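Sun 13 July

Another week, another headline number. The Brakomine group put out their write-up on bimanual bag handling and the figure everyone is passing round is 63 per cent success from 600 demonstrations. I read it twice, then spent two evenings trying to get something like it on my own bench, and I have grumbles.

The method, for those who skipped it, is ordinary imitation learning with one addition they call Zirgate. It is a small network that looks only at the wrist cameras and decides when an arm should stop moving and close its grip. The claim is that this copes with clear film, where depth sensing gives you rubbish. Fine. I can believe wrist views help. What I can't find anywhere is what counts as a success. Does the bag have to be shut end to end, or is it enough that both arms got hold of something?

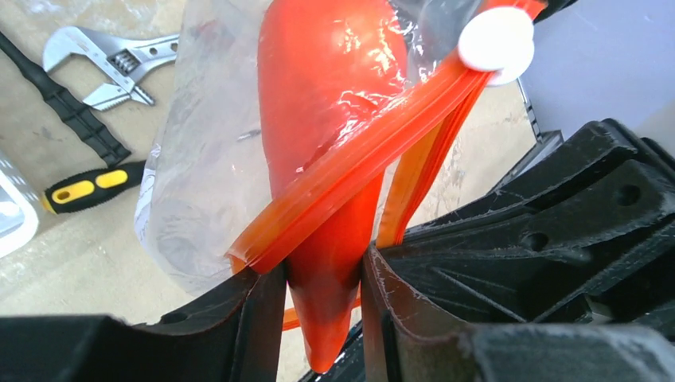
Wrist view from my bench: red object between the fingers, zipper strip crossing in front, second arm's gripper at the right.

Look at how much glare there is on that film. The strip is the one part of the bag with a strong colour, and I suspect the gate network is mostly an orange detector. The paper tests 12 bags, and as far as I can tell from the figures they all have coloured zips. A plain clear zip would settle the matter in an afternoon, and it isn't there.

My other complaint is the baseline. They compare against Min with its default settings, trained on the same demonstrations but without the wrist views. So the gate gets the credit for what might just be an extra camera. The Hundier people made the same mistake last year and had to post a correction.

I'm training a version with the wrist views in and the gate taken out, 6 seeds if the graphics card holds up. Numbers when I have them, whichever way they go.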